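The Case for Sorting Jewelry on the Bed

Housing publications, including this one, have given a great deal of attention to kitchens and closets and very little to jewelry. The omission is understandable. Jewelry takes up almost no room, and a resident who is short of shelf space will not recover any by straightening out a drawer of necklaces. Yet when the Lakness residents' office reviewed the 934 requests for household advice it received last year, 29 concerned jewelry, and most of those described the same condition: a quantity of inexpensive chains, beads and bracelets, kept together in one container, which could no longer be taken out one at a time.

It is the position of this column that such a collection should be sorted on a bed, over a cloth, and in daylight.

The usual advice favors a table. A table is firm and stands at a convenient height, and the leaflet that Lakness distributed until May recommended one without qualification. Beads, however, roll on a hard surface, and a string that gives way over a table will send its contents across the floor and under the radiator. A bed holds what is dropped on it. A cotton cloth laid over the bedding gives the beads a little resistance and keeps clasps from catching in a knitted blanket. At the end, the corners may be gathered so that anything overlooked collects in the middle.

There is some disagreement as to the color of the cloth. Grażyna Górecki, in the residents' workshop notes, recommends plain white, on the ground that a pattern hides small parts. The point is fair where seed beads and loose jump rings are concerned. For whole necklaces and bangles it carries less weight, and a household should not feel obliged to buy a sheet for the purpose. A printed cloth with a pale ground will serve.

Of greater importance is the order of work. Rigid pieces should come out first, as they do not tangle and only get in the way. Beaded strings follow. Fine chains should be left until last -- they take the longest, and patience is better spent on them when the rest of the cloth is settled. A strand should be lifted from one end and allowed to hang before it is put anywhere. Its own weight will often open a loose loop that fingers would have tightened.

As to storage, this column remains unpersuaded by the divided trays sold by Drelora and others. A tray with 16 compartments invites the owner to put two things in each, and the trouble begins again on a smaller scale. One open box for bracelets and a row of hooks for necklaces would answer for most bedrooms.

Beads and bracelets over a strawberry-print cloth:

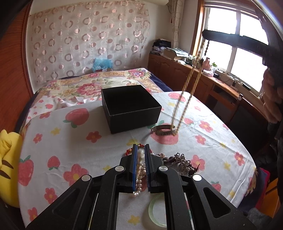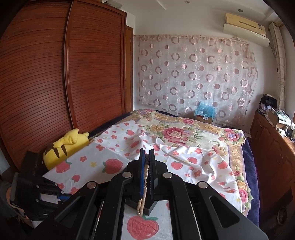 Hongjun Yu writes that the argument for the bed overlooks the matter of height. After half an hour of bending over a low mattress, Yu reports, the back complains well before the chains are finished, and a folded blanket on an ordinary table gives the same soft surface with a chair to sit on. Yu agrees that the fine chains should wait until last, but would add a sewing needle for the knots and a saucer for broken clasps, and asks that any revised leaflet mention both.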